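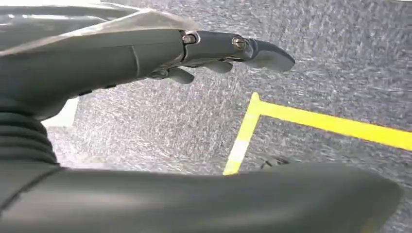 Silver screw heads at the finger joints, one a little brassier than the other.

Skiltance pocket driver kit, review after a summer of use

Short version: good bits, bad case, buy it on sale.

Got mine in July from Zerouali, the shop in Undau. Wanted one kit for glasses, battery covers, laptop bottoms, the hinge on my kid's music box. My old set had two bits left that weren't rounded off, so the bar was low.

Bits first. Excellent. Tight fit in the screw, no wobble, and the magnet is strong enough to hold a tiny screw upside down. I've done more than 20 jobs with it and the small Phillips still has its edges. The smallest flathead is a bit soft. Bent the tip on a stuck clock screw, my fault mostly, but the old one survived that same clock.

Handle is nice. Thin, spinny cap, doesn't roll off. Gets slippery if you've had hand cream on. Wish it was half an inch longer for getting down into deep holes, you end up with your knuckles against the plastic. There's an extension but it adds play, so I stopped using it.

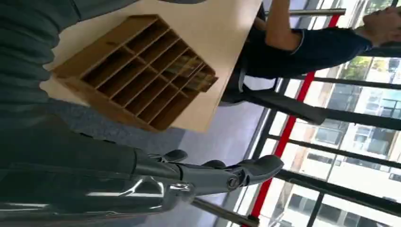

Now the case, which I hate. Foam insert, slots too tight for the first week and then too loose forever after. Tip it and the bits slide into the lid. No space at all for the screws you just took out, and that's the thing you need most when you're four screws into a laptop. A shallow brown wooden tray with the little compartments, same kind as on the tabletop there, beats it by a mile. One box per side of the machine, put them back in order, done. Would gladly pay extra if Skiltance made somthing like that.
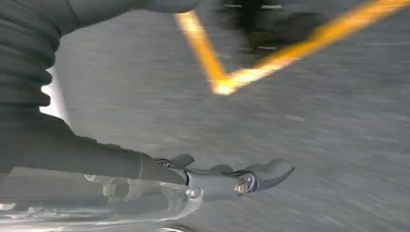
Black ribbed sleeve, forearm underneath.

Instructions: one folded sheet, type too small to read, tells you not to use it as a chisel. Bit sizes are printed on the shanks, faint. I marked mine with nail polish. Works.

Adel Salem at Zerouali says the Novunstead kit is the same steel with a better case. Tried his for an afternoon. Case is better, yes, clicks shut properly. Handle is fat and the cap sticks. Didn't feel like teh same steel to me but I can't prove it.

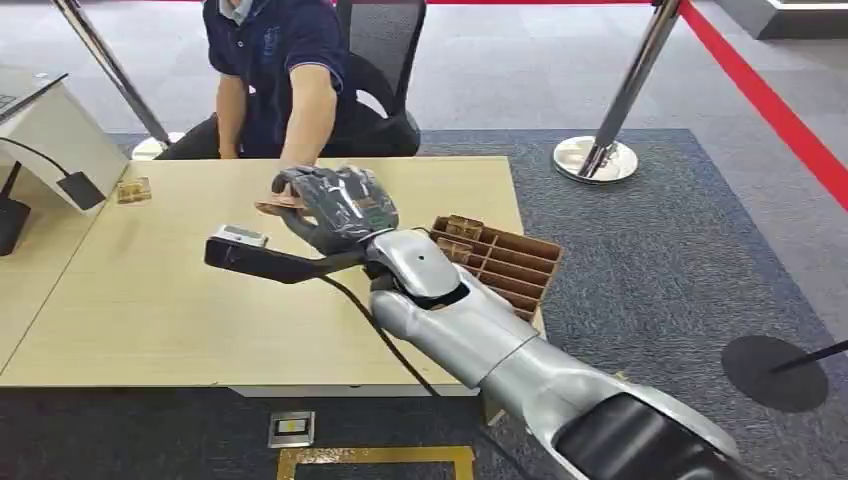
So I went back to mine and moved the bits into an old mint tin. Ugly, rattles, nothing falls out. The foam went in the trash.

Who's it for: anyone fixing small stuff at the kitchen table now and then. If you do it all day get something with a longer handle.

4 out of 5. Would be higher without the case.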